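Whiteboard tasks with handheld grippers: stroke order, marker grip and when to discard
Forum: Teaching by Demonstration > Handheld and Teleoperated Collection
Thread status: open 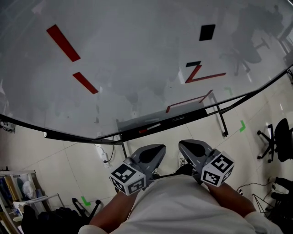
Whiteboard station, operator's view with both grippers in hand.

Posted by: killano_bench
Members are invited to comment on a draft procedure for whiteboard drawing tasks recorded with two handheld grippers. Our group has completed 200 demonstrations to date and intends to continue through December. Before proceeding, we wish to settle three matters.

First, the draft requires that every stroke be made in a single continuous motion. Second, it requires that the marker begin and end each episode in the tray. Third, it permits earlier strokes to remain on the board when a new episode begins.

The third point has caused disagreement within the group. I would appreciate views from those who have trained on similar material.

Posted by: vanbeek_ops
Thank you for circulating the draft. I support the first and second points. I do not support the third.

Our own whiteboard set was recorded on a board that was seldom wiped. The resulting policy drew acceptably on a marked board and hesitated on a clean one. We repeated 415 episodes as a consequence. A clean board at the start of each episode is a small cost by comparison.

Posted by: estis_teleop
I must respectfully differ with the previous post. A policy that has only seen clean boards will encounter a marked one on its first day of use. The board in the opening post carries red lines, a solid black shape and a Z in two colors, and a board in an ordinary office will look much the same. In my view the draft should require a mixture and should record the state of the board in the episode notes.

I would also ask that reflections be considered. A glossy board returns the shapes of the room, and a chair can be seen in this one. We work by remote control from fixed arms, and we have found that moving the furniture between sessions changed our results more than the writing on the board did.

Posted by: vanbeek_ops
A mixture is acceptable to me if the proportion is stated in advance. My objection is to leaving the matter to the operator.

Posted by: jondell_qa
I review recordings for a living and offer the following from that position.

The requirement for a continuous stroke should be relaxed. Operators who fear breaking a stroke tend to hurry, and a hurried stroke presses unevenly. A pause with the tip resting on the board is perfectly usable. A lift followed by a second contact away from the line is not.

On the grip, I recommend that the draft specify where the fingertip pads close on the marker. In my last review of 1189 episodes, the most frequent cause of rejection was a marker that turned in the pads partway through a line. Holding it nearer the tip reduced this considerably, although large shapes then require more movement of the forearm.

The marker cubes at the base of the grippers should also be mentioned. When the operator crosses one hand in front of the other, tracking of the rear cube is lost. The idle hand should be kept low and to its own side.

Posted by: killano_bench
These comments are most helpful. On the idle hand, may I ask whether members assign it any task? Some of our operators steady the board by the lower rail. Others hold the second gripper still for the full episode.

Posted by: estis_teleop
We assign it the eraser. An arm that is idle throughout the set learns to be idle, and it is difficult to correct this later.

Posted by: jondell_qa
I would advise against steadying by the rail unless every operator does it. Mixed habits are the worst outcome from a review standpoint. If the stand moves, lock its casters.

Posted by: killano_bench
Understood. The revised draft will read as follows.

Board condition to be assigned before each episode and entered in the notes. Pauses permitted with the tip in contact. Marker to be held near the tip. Idle hand to remain low and to its own side, except in erasing tasks. No contact with the rail.

The tray requirement is unchanged.

Posted by: vanbeek_ops
I have no objection to the revised text. Please state the proportion of clean boards when it is decided. I continue to recommend at least half.

Posted by: estis_teleop
Half is more than I would choose, but I will not oppose it. Please add a line on furniture.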